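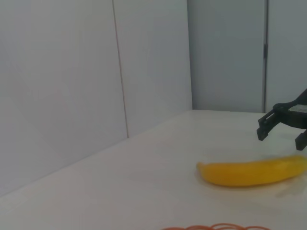 One yellow banana on the white table, not a brown spot on it that I can see.

I am back on bananas, you guys! I gave up on them for a while because mine always went mushy in the bottom of the big fruit bowl, under the apples. Then in June my friend Mirjam Bosman talked me into buying fewer at a time and keeping them in something shallow, and I am completely sold.
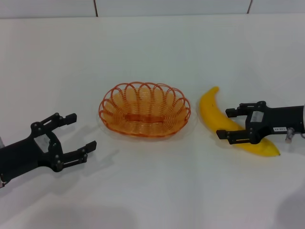
My favorite part is the orange wire basket. I love those big loops around the rim, and the color makes me happy before I've even had coffee (it looks so good with yellow!). It's an oval, so a small bunch fits nicely along the curve. I buy 2 or three bananas now, eat one with peanut butter at breakfast and slice another over yogurt when I get home. Next I want to try Mirjam's banana pancakes, the ones with oats and plenty of cinnamon. If you have a good recipe, send it my way!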